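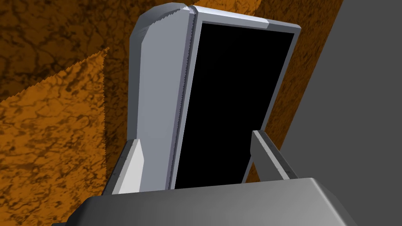
Self-releasing a live album – do I need permission for the covers?

Posted by gekulen_fan, 14 Mar 2024

Ok so my trio (piano, upright bass, me singing) recorded a full night at Fothergill in June. 17 songs, four are covers. Want to press 300 CDs and put the rest up for download. The room owner says covers are fine if you played them live there, the venue license takes care of it. Is that right?? Also one of the four has a new verse I wrote. Not sure if that matters.

lowstrings
No. Venue license is for the performance in the room, nothing to do with selling a recording. You need a mechanical license for each cover – CDs and downloads both. In the US you can get them thru an agency pretty quick, you pay per copy. Do it before the discs go to the plant, ours asked for the paperwork and we lost a month.

The new verse is the harder bit. A mechanical lets you arrange it your way but not change the words. Write to the publisher or sing it as written.

Zurkar
we never bothered and sold all ours at shows, no one said anything

mezzo_at_large
Please dont go by the post above. Also check your four are really covers, one of mine was old enough to be public domain and I'd already paid for it. And get something in writing from your bass player about the recording. Two lines in an email is fine – we skipped that and it got ugly.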